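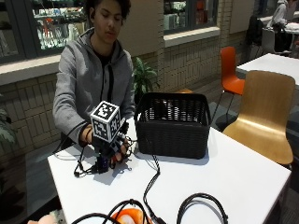
Figure 1. The hand-mounted sensor rig with its marker cube, held over the work table.

Robot Project Course, Handout 4: Tracking the hand

In the last handout we recorded only the finger sensors. This week we add the position of the hand in space. The cube on top of the rig has a black-and-white square marker on each face we can see in Figure 1. The camera is fixed, so do not move it after calibration - even a small push makes the whole session useless.

Before you record

Put the rig on while sitting. Check that no cable is pulled tight when you lift the hand. Hold the cube so that at least one marker faces the camera, better two. The basket must stay in the same place for all trials of one group.

Recording

Each group makes 101 short trials. Wait one second with a still hand at the start of every trial. Chenxi Zheng will explain the file names on Friday.

Known problem

In the test set of Rafail Zervas there were 1,515 samples, and the cube was found in 1,264 of them. Most of the losses came when the wrist turned too far to the side. Please keep at least 1,000 good samples per group.

To hand in: the raw files, a plot of the cube position, and half a page about your lost samples. Questions go to Ntombi Mthembu.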